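Sestgate Toy and Puzzle Library: Questions We Get

How do I join?

Come in with something that has your address on it and fill out the card. Membership is $38 a year per household. We don't define household. If you all argue over the same couch, you qualify.

What can I borrow?

Up to 6 items at a time, for three weeks. Jigsaws, board games, wooden trains, marble runs, dress-up clothes and the accordion, which has a waiting list made up entirely of people who haven't heard it.

Do you have things for kids who just want to press stuff?

Shelves of it. Buttons, sliders, latches, dials. Ask at the desk for the fidget and busy-board section, and ask early in the day, as it empties out by noon during school breaks.

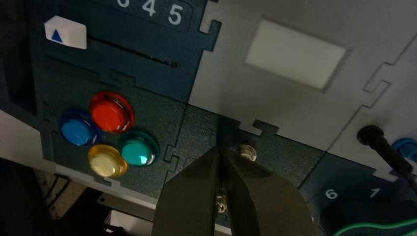
How many jigsaws do you own?

Around 400, from the chunky farm animals up to a view of Kermont harbor that is mostly fog. The fog one has been checked out many times and finished, as far as our records show, by Nermin Tekin.

Are all the pieces there?

Every puzzle has a slip inside the lid. "Complete" means the last borrower said so. "One missing" means the last borrower was truthful. If you find a stray piece under your fridge in March, bring it back, whatever month you borrowed the box. There is a jar on the desk, and no one will ask.

My dog ate part of a game. What do I owe?

Usually nothing for a single piece. Myung-ja Wang runs our repair table and can cast, carve or fake most small parts. For a whole board we ask for the replacement cost, and we would like to hear that the dog is okay.

Can I get a puzzle without a picture on the box?

Yes, the Tarar shelf by the window. They come in plain bags and are meant for people who find life too well signposted.

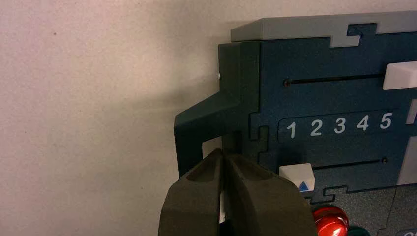
Donations are welcome, with a few limits. We can't take anything that needs a discontinued battery, anything that sings and has no off switch, or the second edition of Grakasus – we have 6 copies and nobody has ever asked for one. Big foam or board pieces that lock together with jigsaw tabs, like the gray strip fitted into the dark blue panel, are always wanted, and toddlers are not picky about color. Please wipe things down first. Leave them inside the door, not on the step, where the rain gets them.

Can I renew by phone?

Yes, once, unless someone is waiting. If it's the accordion, someone is waiting.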